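Bathroom stuff, the great sort-out

OK quick one tonight because I have to be up at six and I still haven't eaten. But I promised Ronja I'd write down how the bathroom clear-out went, and if I leave it till the weekend I'll forget half.

Background for anyone new: we moved in June. The old place had a bathroom cabinet the size of a wardrobe. The new place has one shelf over the sink, a hook, and a windowsill that gets wet every time somebody showers. So everything that used to live in the cabinet has been in two moving boxes in the hall since then. Stepping over them. Stubbed toe, twice.

Last night, enough. Kettle on, boxes open, floor covered.

First thing, the duplicates. I own a ridiculous amount of shampoo. Half bottles, quarter bottles, hotel bottles, one that was only the smell of shampoo. I counted the lot because I wanted to shame myself into not buying more and it came to 19. Nineteen! For two people, one of whom is Jonatan and has hardly any hair. Three were the same Malideo conditioner, all opened, all about a third full. I must've bought a new one every time I couldn't see the old one at the back.

My rule was simple. If it's open and I like it, it stays. If it's open and I don't like it, it goes. If it's sealed it goes in the bag for Zinhle, who has teenagers and will take anything.

Then the brushes and the odd handles and all the bits that roll. These are the real problem in a small bathroom I think. Bottles at least have a flat end, you stand them up and they behave. Anything with a handle just lies there and slides about and ends up under something. So I stopped trying to make it pretty and went for one big bin, everything tall or rolly goes in, and you can tip it out when you're looking for something. Not elegant. Works for us so far (so far = one day).

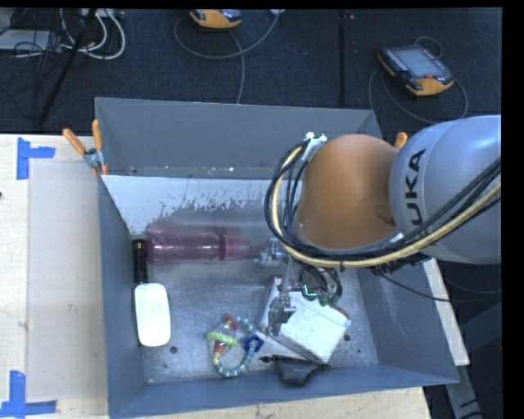 Do you need dividers if you're keeping bottles and brushes in one big bin?

Only if you've got a lot of small things in with them. For bottles and anything with a long handle I'd skip the dividers, they eat up the space and you end up laying things across the top anyway. Small things like hair ties, tweezers, nail scissors want their own little tub with a lid, which can then sit inside the big bin or next to it.

Asabe asked me that on the phone while I was in the middle of it, and I gave her a much longer answer, sorry Asabe.

The lid thing matters by the way. I tried an open jar for the hair ties and knocked it off the shelf before I'd even finished. Hair ties behind the toilet. Fine. Now they're in an old Tveit cough drop tin and the tin closes.

What else. Leaks. One of the sunscreens had let go at some point during the move and glued itself to the bottom of the box along with a packet of plasters and somebody's passport photos. If you are packing a bathroom please tape the caps down. Or put them in a freezer bag. I knew this, I've told other people this, I did not do it. Warm water and dish soap got most of it off the bottles, the photos are gone.

Medicines I did separately, on the bed, with the good lamp. Threw nothing in the trash, it's all in a paper bag to go back to the pharmacy. The stuff we're keeping fits in a shoebox on top of the wardrobe, nice and dry up there.

Towels I haven't delt with. Don't ask about the towels.

The money part, for my mother, who reads this and will want to know: I spent 31 on a hanging rail with hooks from the Hedent shop on the corner, and that was it. There was a lovely corner unit in there as well with glass shelves, for 300, and I stood in front of it for a good while. Birger talked me out of it — he pointed out the door would hit it. He was right, I measured when I got home.

So tonight the hall is clear. One box flattened, one box kept for Zinhle's bag and the pharmacy bag and a hairdryer that might be Ronja's? Ronja, is it yours? Black, folds in the middle, very loud. Tell me before I give it away.

Next job is under the kitchen sink and I'm allready dreading it. There's a Dradik drain cleaner in there left by whoever lived here before and the cap won't come off. If anyone knows how you get rid of one of those, full and unopened, please comment. Going to make eggs now.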